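Skuden cherche des foyers et des petites structures pour essayer son kit de tri et de pliage du linge

Appel à participation - saison d'hiver

Bonjour à toutes et à tous,

Si vous lisez cette page, c'est sans doute que vous avez chez vous, ou dans votre association, votre gîte ou votre petite boutique de seconde main, une pile de vêtements qui ne descend jamais tout à fait. Nous aussi, et c'est un peu de là qu'est parti notre kit Voltadico : deux bras de table, leurs pinces, les caméras de poignet et le logiciel qui va avec, le tout livré prêt à visser sur un plan de travail ordinaire. Nous le proposerons à la location à partir du printemps, mais avant cela nous aimerions beaucoup le voir travailler ailleurs que chez nous, avec du linge que nous n'avons pas choisi, et entendre ce que vous en pensez - en bien comme en mal.

Nous ouvrons donc 12 places. Chaque participant reçoit un kit pendant 5 semaines, installation comprise. Vous n'avez besoin d'aucune connaissance en robotique, seulement d'une table stable, d'une prise et d'un peu de patience les premiers jours (les chemises, en particulier, demandent de l'indulgence). Nos collègues de Badetti assurent la livraison et le montage, et reviennent tout chercher à la fin.

Votre rôle est simple à décrire. Vous déposez quelques vêtements sur la table, vous lancez une séance de tri ou de pliage depuis la tablette fournie, puis vous notez dans le carnet ce qui vous a plu, agacé ou surpris. Nous demandons trois séances par semaine, aux heures qui vous arrangent. Mélangez les matières tant que vous voulez : flanelle, polaire, coton fin, tricots un peu fatigués, tout nous intéresse, et les tas en désordre encore plus que les piles bien faites.
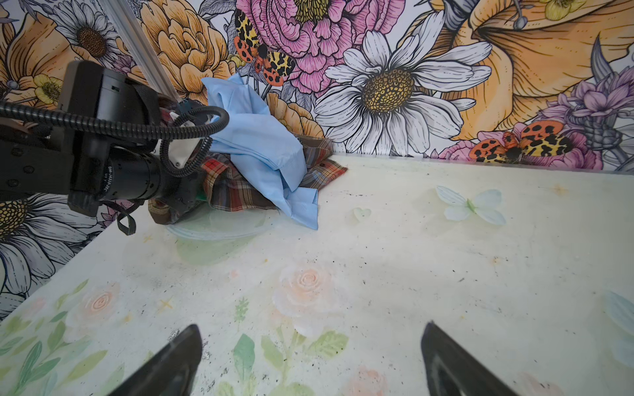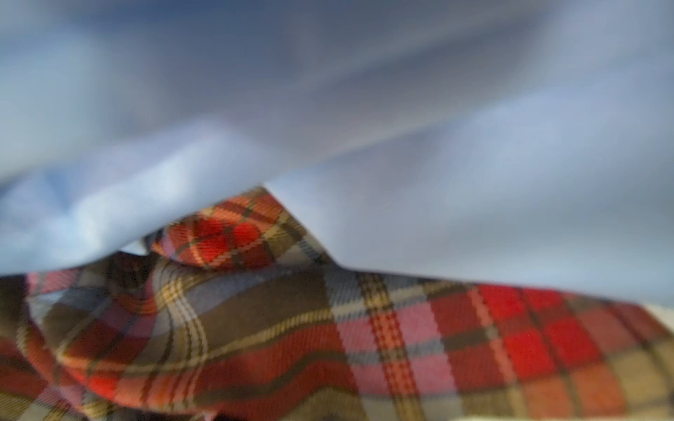
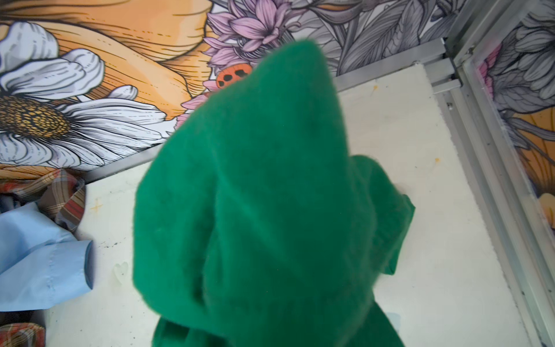 Le linge sur la table de travail, vu depuis les caméras de poignet : du bleu clair et des carreaux, avec en dernière vue une pièce verte toute douce.

Les images prises pendant les séances servent à régler les gestes de prise et à préparer la notice. Les caméras sont orientées vers la table, mais si votre installation risque de laisser voir autre chose, parlez-nous-en au moment du montage et nous chercherons ensemble le bon emplacement. Vous pouvez demander à tout moment l'effacement d'une séance, sans avoir à vous expliquer.

Ce que nous offrons : une indemnité de 160 euros versée à la fin de l'essai, une ligne d'assistance ouverte de 9 h à 18 h, et un tarif réduit sur la location si vous souhaitez garder un kit ensuite. Rien ne vous y oblige, bien sûr. La casse éventuelle du matériel est à notre charge. Pour les vêtements, nous vous conseillons quand même de laisser de côté la robe de mariée de votre grand-mère et tout ce qui porte des perles ou des broderies fragiles.

Qui peut s'inscrire ? Toute personne majeure, seule, en famille ou au nom d'une petite structure. Il vous faut une pièce chauffée, une table de 120 cm de long au minimum et une connexion internet correcte. Les animaux sont les bienvenus dans la maison, un peu moins sur le plan de travail quand les bras bougent. Si de jeunes enfants vivent chez vous, dites-le dans votre message : nous privilégierons une pièce qui ferme.

Pour proposer votre candidature, écrivez quelques lignes à Nokuthula Coetzee, responsable des essais chez Skuden, dans nos locaux de la maison Le Roux, bureau 521, ou passez par le formulaire de contact du site en indiquant « Essai Voltadico » en objet. Racontez-nous qui vous êtes, quel linge passe entre vos mains et où vous installeriez le kit. Une photo de la table nous aide beaucoup, même prise à la va-vite.

Les candidatures sont ouvertes jusqu'à fin décembre. Nous répondons à tout le monde, et les premiers montages auront lieu en janvier.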